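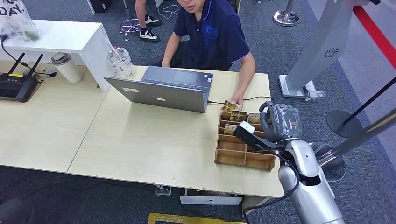 Warum hat ein Jahr manchmal 366 Tage?

Alle vier Jahre steht im Kalender ein zusätzlicher Tag, der 29. Februar. Ein solches Jahr heißt Schaltjahr. Der Grund dafür liegt im Weltall.

Die Erde und die Sonne

Die Erde dreht sich um sich selbst. Für eine Drehung braucht sie einen Tag. Gleichzeitig wandert sie auf einer großen Bahn um die Sonne. Bis sie einmal herum ist, vergeht ein Jahr.

Leider passen diese beiden Bewegungen nicht genau zusammen. Für eine Runde um die Sonne braucht die Erde 365 Tage und dazu noch fast sechs Stunden. Im Kalender stehen aber nur ganze Tage. Nach einem normalen Jahr fehlt uns also fast ein Vierteltag. Nach vier Jahren ist daraus fast ein ganzer Tag geworden, und der wird an den Februar angehängt.

Was wäre ohne Schaltjahre?

Zuerst würde man wenig merken. Nach 20 Jahren läge der Kalender fast fünf Tage daneben. Nach ein paar Jahrhunderten fiele der Frühlingsanfang in den Sommermonat Juni, und im September wäre bei uns noch Frühling. Für Bauern wäre das lästig - sie wüssten nicht mehr, in welchem Monat sie säen müssen.

Wer hat das Schaltjahr eingeführt?

Schon die alten Ägypter kannten das Problem. Im Römischen Reich führte Julius Cäsar einen Kalender ein, in dem jedes vierte Jahr einen Tag mehr hatte. Er heißt nach ihm julianischer Kalender. Das war ein wenig zu viel, denn es fehlen ja nicht genau sechs Stunden, sondern 11 Minuten weniger. Im Jahr 1582 ließ Papst Gregor XIII. deshalb zehn Tage ausfallen. Auf den 4. Oktober folgte gleich der 15. Oktober.

Die Regel

Ein Jahr ist ein Schaltjahr, wenn man die Jahreszahl ohne Rest durch 4 teilen kann. Bei vollen Jahrhunderten muss man sie durch 400 teilen können. 1900 war deshalb kein Schaltjahr, 2000 dagegen schon.

Und wer am 29. Februar Geburtstag hat?

Diese Kinder feiern in den anderen Jahren meistens am 28. Februar oder am 1. März. Älter werden sie trotzdem jedes Jahr.

Wörter zum Merken

Schalttag: der zusätzliche Tag, also der 29. Februar
Umlaufbahn: der Weg der Erde um die Sonne
Gregorianischer Kalender: der Kalender, den wir heute benutzen

Text: Renata Głowacki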